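Saturday thread: why I've fallen head over heels for toy libraries, and how ours in Vullham works 🧵
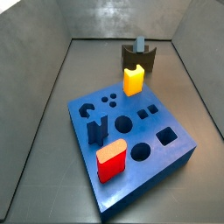
2 min read · 12 posts

1/ If you've never come across one, a toy library is just what it sounds like. You join, you borrow toys, you bring them back, you borrow different ones. I joined when my eldest was a baby and I've been boring people about it ever since!

2/ Ours lives in the back half of the old Bomel shoe shop. There are 332 toys on the shelves, from rattles and shape sorters up to a marble run that takes two grown-ups and a whole evening to put together.

3/ You can have 5 things out at a time, for 21 days. Three weeks is just right (long enough for the novelty to go and come back again).

4/ My two have completely different tastes. One wants anything with wheels. The other wants puzzles, and then more puzzles, and will do the same farm one before breakfast until I hide it.

5/ The real joy is finding out what they DON'T like. We borrowed a very handsome play kitchen I'd been close to buying. Ignored for the full loan! Back it went, and the money stayed in my purse.

6/ Daiane Peixoto started the whole thing with two crates in her hallway. I asked her how she picks what to buy and she said, "I look for things I can wash." Sensible woman.

7/ Missing pieces, as lots of you have asked: every toy has a card with its parts listed. You check it when you take it and again when you bring it back. Lost a bit? Own up and it goes in the notebook. We once returned a jigsaw one sheep short and the sky didn't fall in.

8/ Octavio Nina mends things on the long table by the window. He's glued our train bridge twice now, and my son waves to him in the supermarket.

9/ Grandparents, this is for you as well! My mum has her own card and swaps her lot before we visit in July, so there's always something new at her house and no heap in the spare room afterwards.

10/ There are 49 families signed up at the moment and room for plenty more. Babies up to age eight or so, though the board games get borrowed by people with no children at all, which I love.

11/ @Drenora asked about big outdoor stuff. Yes to the balance bikes and the tunnel. No to the slide, it wouldn't go through the door.

12/ Next up for us is the Seppälä wooden railway, which has had a waiting list all spring. We're second in the queue. I'll post the track layouts when we get it!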